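How Does a Robot Know Where Its Elbow Is?

By Thu Quan | 20 Sep 2025
Shares: 300 | Comments: 3

Close your eyes and touch your nose. Easy, right? You didn't measure anything. Your brain knew where your arm was, worked out a path, and (I hope) missed your eye.

A robot arm has no such luck. It wakes up knowing nothing, like your uncle before coffee. Somebody has to write software to tell it where its parts are, what is on the table, and how to get from one to the other without punching anything.

First comes the knowing. Inside each joint is a sensor that reports how far the joint has turned. The program collects those angles and does some geometry, and out comes the position of the gripper, the part that works like a hand. At Geltanby, the workshop where I spend my days, our program does this sum 200 times a second. It has never once asked for a snack.

Next comes the seeing. A camera sends in a picture, but to a computer a picture is only a very long list of numbers. Software has to sort through that list and decide which numbers are "table" and which are "thing." A plain white table helps. Cables do not. A cable can bend into any shape it likes, and it usually picks the worst one.

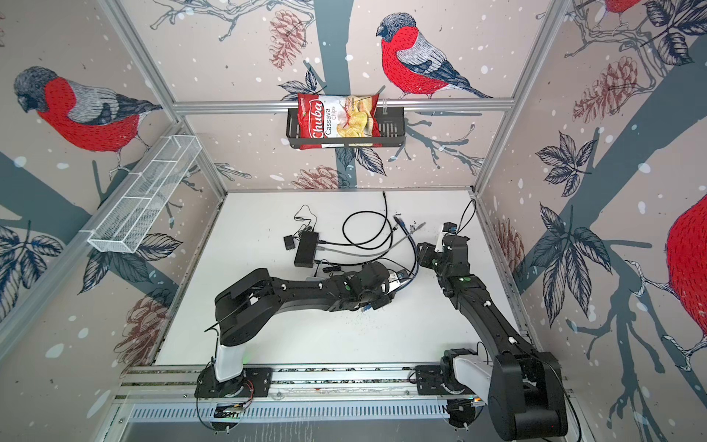 ROBOT BRAINS

Black cables, a black power adapter and black grippers all on one table: you can tell which is which because you have met cables before. A program needs to be shown many, many examples first. It also has to learn that the giant bullfinches on the wallpaper are not going to fly off, and that nobody wants them picked up.

Then there is planning. Two arms sharing one table are like two kids sharing one back seat. Our planner is called Zerkard, and before either arm moves, it imagines the whole trip. Would this elbow hit that elbow? If so, it throws the plan away and tries another. It may throw away up to 1679 plans before it finds one it likes, and it doesn't sulk about any of them.

Last comes control. A plan says "go there," but motors are heavy and real life wobbles. So the control program keeps checking: Am I where I should be? A bit low? Push up. Too far? Ease back. You do the same thing when you carry a very full bowl of soup.

Try it at home: ask a friend to close their eyes, then guide their hand to a spoon using only words. Count your instructions. Now you are the software. Good luck with the spoon.

COMMENTS

Kamran Dhanial: My daughter steered me into the butter dish. She says it was a hardware problem.

Mwanahawa Koech: What happens if Zerkard can't find any plan?
 
Thu Quan: It stops and prints an error message. Then I have to move things.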